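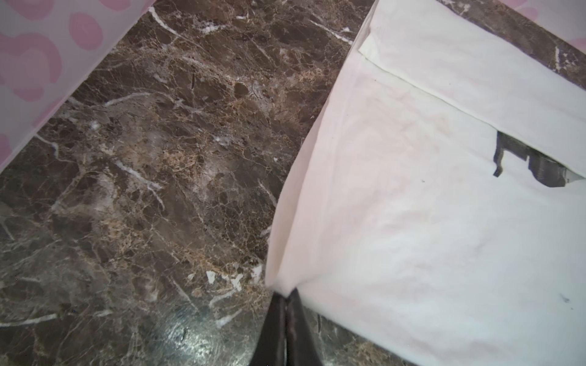
White cloth on polished brown marble with lighter veining.

Popular Song Since the LP: Handout 7
Arrangement and Form in the Studio Ballad

Reading before class: chapter on song form in the course reader. Bring headphones.

1. Terms

Strophic: the same music repeats for each verse, with no separate chorus. Many folk ballads work this way, and a line that returns at the end of each verse is called a refrain.

Verse-chorus: the chorus has its own music and mostly the same words each time. The verse moves the story along.

AABA: an older pattern, common in show tunes. The B section is called the bridge or middle eight, even when it is not eight bars long.

People mix up "refrain" and "chorus" all the time, including in liner notes. In this course, a chorus is a section and a refrain is a line or two inside a section. Please keep to that in your papers.

2. What an arrangement does

Two recordings can share every chord and every word and still have a different shape. Listen for these things first:

Who enters when. A drum part that waits until the second chorus makes the first chorus sound like part of the setup.

Register. Moving a piano part up an octave clears room for a low voice. Moving the singer up a step in the last chorus is the usual key change, and by now most listeners hear it coming.

Density. Count layers if it helps, but write down what they are doing. Four guitars on the same part are one layer for our purposes.

Silence. A bar of rest before a last chorus is part of the arrangement and should be in your chart.

3. Class song: "Katville"

We will use the two recordings of "Katville" on the course page. The first is the Stonton demo, voice and acoustic guitar. The second is the Dresterden studio version with full band and strings.

The demo is strophic, with a refrain on the word "Katville" closing each verse. There is no drum part and the tempo drifts. It slows going into the third verse and never gets back to where it started.

The studio version takes the refrain line and builds a chorus from it. The melody of the line is the same, but it is sung twice and the second time it rises at the end. The third verse is cut. Strings enter under the second verse on long notes, then take over the guitar figure in the last chorus – listen on headphones, since they are mixed to the left.

One question for discussion: the third verse of the demo is where the speaker leaves town. With that verse gone, does the studio version still tell a story?

4. Making a form chart

Use one row per section. Give the start time, the section name, the number of bars, and what enters or drops out. Times to the nearest second are fine. If you can't decide between two names for a section, put both and a sentence on why.

Do not chart chords this week. We get to harmony in the next handout.

5. Assignment

Chart both recordings and write 710 words comparing them. The charts do not count toward the length. Due Wed 16 December at the start of class, on paper. The assignment is worth 20 points.

Charts handed back in September are a good model for layout. Headphones can be borrowed from the Oltmanns listening room with a student card.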